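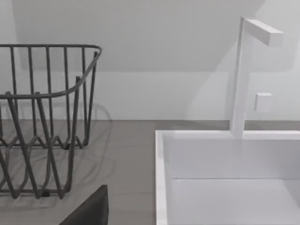 A wire dish rack on a gray countertop, computer rendering.

Shelf talker

A shelf talker is a small printed sign fixed to the front edge of a store shelf, usually in the narrow channel that also holds the price ticket, so that it hangs down or sticks out a little into the aisle and has a word with the shopper going by. The name is a friendly one and very apt, as the whole job of the thing is to speak up for a product when there is no clerk nearby to do it. Shelf talkers are found in grocery stores, wine shops, drugstores, hardware stores, bookstores and just about anywhere else goods are sold from open shelving, and they count among the oldest and cheapest kinds of point-of-purchase printing still in everyday use.

Names

In the printing trade the word is often shortened to "talker," and one that is handwritten by the staff is sometimes called a staff card or a recommendation card. A talker that sticks straight out from the shelf at a right angle, so that it can be read by someone walking down the aisle, is more properly a shelf flag or aisle flag. One mounted on a strip of springy clear plastic, so that it bobs and trembles whenever a cart rolls past, is a wobbler (or, in some shops, a dangler, though that word is also used for signs hung from the ceiling, and the two are easily confused when an order is being placed over the phone!).

Form and materials

Most talkers are printed on card stock heavy enough to stay flat, with a scored flap along the top that folds back and slips into the price channel. Plastic sheet is preferred in freezer and dairy aisles, where plain card soon curls and goes soft from the damp. The hanging part has to be kept short, or it covers the goods on the shelf beneath and annoys both the shopper and whoever is paying for that lower spot. Corners are often rounded, partly for looks and partly because sharp ones catch on sleeves.

Wobblers are cut to a circle, a star or the outline of the package itself, and are joined to the shelf by a clear arm with an adhesive pad at each end. They draw the eye very well when there are only a few of them. A shelf crowded with wobblers, on the other hand, tends to look like a shelf that is trying too hard, and many chains limit how many may be used in a single bay.

Wording

The text on a talker is brief by necessity, as a shopper may give it only a moment in passing. A typical one carries the product name, a single claim or suggestion ("good with roast chicken" is the sort of thing that turns up again and again in wine shops), and perhaps a price or the closing date of an offer. Handwritten cards follow looser rules, and a good part of their charm is that they sound like a person, complete with opinions and the occasional crossed-out word.

The sign writer Tipene Tamihana, whose shop manual Plain Words for Shelves is still passed around among independent grocers, advised reading every card aloud while walking past it at an ordinary pace, and cutting whatever was left unsaid by the time the shelf was behind you.

Use in the Totenley stores

One of the better recorded uses of shelf talkers was at Samitz, a family grocery business in Totenley. The store took up printed talkers in April of its second year, beginning with 3 designs supplied by the printing firm Sung, and before long had as many as 106 cards in place at once. This proved a great deal to look after. Offers ran out, cards stayed up, and customers quite reasonably expected the price they had just read. The owners afterward cut the number to around 57 and gave each aisle to one clerk, who checked the cards at opening time.

Samitz later moved to the Tilla system, in which talkers are printed in the back room on perforated sheets and sorted by aisle before they are torn apart. The store kept its handwritten cards in the cheese and bakery sections, where regulars had grown fond of them.

See also

Aisle flag
Price channel
End cap
Ceiling dangler

Page last edited 2021-07-11 | Contact the editors | Copyright and reuse | Back to top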